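Two grippers, one table: Hanne Toft on picking a hand for small jobs

Hanne Toft tests end effectors for Mullia, a small integration shop that sells packing cells to bakeries and caterers. For most of August she and her colleague Mizanur Munshi ran two parallel grippers against each other. One is the Hamia, an electric two-finger model with tapered fingers. The other is the Arham, which costs more and has force sensing in the fingertips. The same arm carried both.

"Customers ask which is better," Toft says. "I wanted to be able to say better at what."

Before any trials, they spent most of a morning on the table. It was covered in brown paper and marked off in blue tape, so that a start position could be called out by cell and the next person could put an object back close to where it had been.

"We talked about a printed mat," she says. "Paper is cheaper, and when it creases you put down another sheet. Tape lifts too. You live with it."

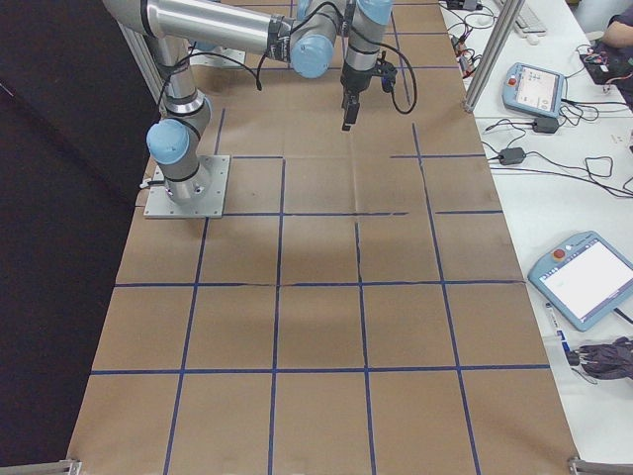

Did the grid need to be accurate?

"To a finger's width. The arm has its own coordinates. The tape is for people."

The trial list came to 202 pick positions for each gripper, spread over plates, lids, plastic containers and small round items. With repeats and a few restarts, the log ended at 2,614 grasps. Munshi kept the log, and Toft says he was strict about it. If a grasp slipped and then held, it went down as a slip.

The first real difference had nothing to do with grip. The Hamia took a morning to mount and talk to. The Arham took three days, most of it spent on a driver that would not load with their version of the arm controller.

"I don't hold that against the hardware," Toft says. "But a bakery will. If their technician can't get it going before lunch, they call us, and then it's our three days."
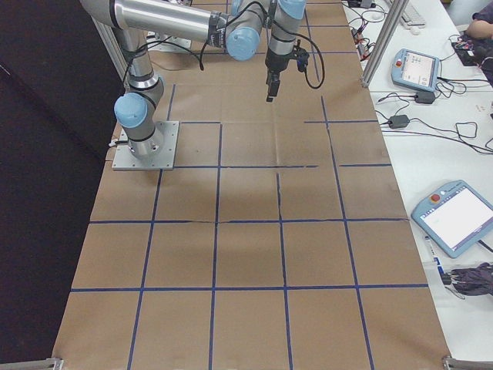 She kept the cabling the same for both so the comparison would be fair, and she set the same approach speed. Closing speed was harder to match. The Arham slows itself near contact and the Hamia does what it is told. In the end they gave each gripper its maker's default and wrote that down at the top of the log.

On rigid, tall objects the two were close enough that Toft stopped paying attention to the scores. Thin things were another matter. 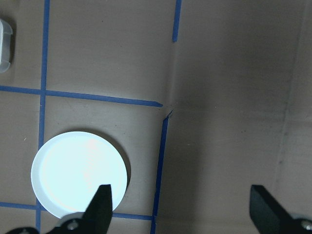
Flat objects gave the Hamia most of its failures. A fingertip has to get under a rim or close on it from both sides, and there is very little height to work with. The wrist camera was useful for sorting out what went wrong. A round white lid with a narrow raised rim shows up as one bright disc against the brown paper, and a finger can cover part of it just when you want to see the edge. "You lose the corner you care about," Toft says. Prasanna Talukder, who wrote the detection code, ended up turning the exposure down and taking his estimate from higher up, before the fingers got in the way.

The Arham did better there, though she puts most of that down to its thinner pads. Talukder disagrees and thinks the force sensing matters. They have not settled it.

Soft and fragile items were left for the second half of the month. Thilini Liyanage, who handles the food customers, had asked for those. Her main account, Amarasinghe, packs small items into clear hinged boxes, and the lid is the awkward part. It has to be opened, stay open while the box is filled, and come down without moving what is inside. 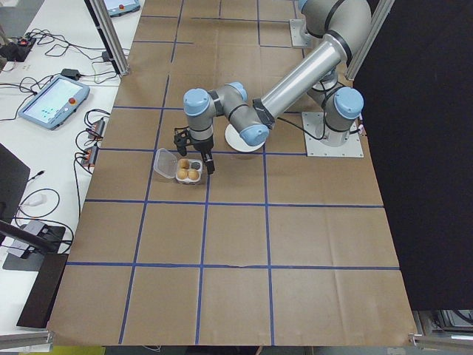 Container test: the lid lies open and the gripper is open beside the box.

"The fingers need room to come down next to the box," Toft says. "We shifted the approach by 30 millimeters and a lot of our trouble went away - with both grippers."

So which would she buy? For boxes and lids on a single line, the Hamia, with different fingertips. For a customer who changes products every week, she would pay the extra 500 dollars for the Arham and plan for the setup time.

She would also change one thing about the test. Every position was reset by hand, and by late afternoon people were placing objects a little more kindly than they had at nine. Nusrat Haque joins the group next month and will rerun a portion of the list without knowing the earlier scores.

"I expect the gap on the lids to shrink a bit," Toft says. "The plates I'm less sure about."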